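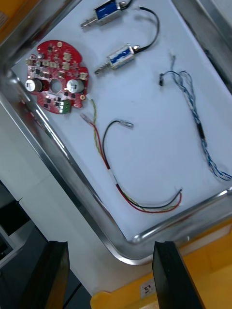

# Flannel overshirt has gone bobbly under the arms after one winter – can it be saved?

Hello all, I'm hoping somebody kind can help. I bought myself a Drolov overshirt last year, the heavy brushed one in the moss green, and I have more or less lived in it ever since. It cost me £78, so for me it was a treat and I did want it to last. By May I noticed it had gone bobbly under both arms and along the side where my bag rubs, and now the cuffs are starting too.

I wash it at 40 with everything else (jeans included, I know, I know) and it dries on the airer. The label says 100% cotton. Is there a way of getting the bobbles off without making holes, and should I be washing it differently? My sister says to shave it with an ordinary razor but I'm too nervous to try!

Tanvir Begum
2020-08-01

## Answers

**Skodska**

Oh, I do feel for you, I have the same shirt in the navy and mine did exactly this. Please don't use the razor until you've tried something gentler. I have a little battery fabric shaver, a Zellura, nothing fancy, and it does a lovely job if you go slowly. Lay the shirt on a table, smooth out one patch at a time and move the shaver in small circles with hardly any pressure. Keep well away from the seams and the edges of the pocket, where the cloth sits up and can get nicked. I had to go over mine 2 times under the arms.

For washing, turn it inside out, button it up and put it on a cool gentle cycle with soft things only. Jeans are terrible for brushed cotton – all those rivets and thick seams rubbing away at it. I leave out fabric softener as well, although my mum swears by it, so you may hear different. Mine still bobbles a bit where my bag strap goes but it looks perfectly smart again.

**mothandbutton**

Cotton always does that. Buy wool.

**pegbagpat**

Agree with Skodska about the inside out business. If you haven't got a shaver, a sweater comb is cheaper and you can get one in most haberdashers. Pull the fabric flat with your other hand and comb in one direction. I wouldn't do it every wash, as you are taking a bit of the fluff away each time and the elbows will go thin in the end. I've got a check one I must have washed 1000 times and the elbows are patched now, but I still wear it for the garden.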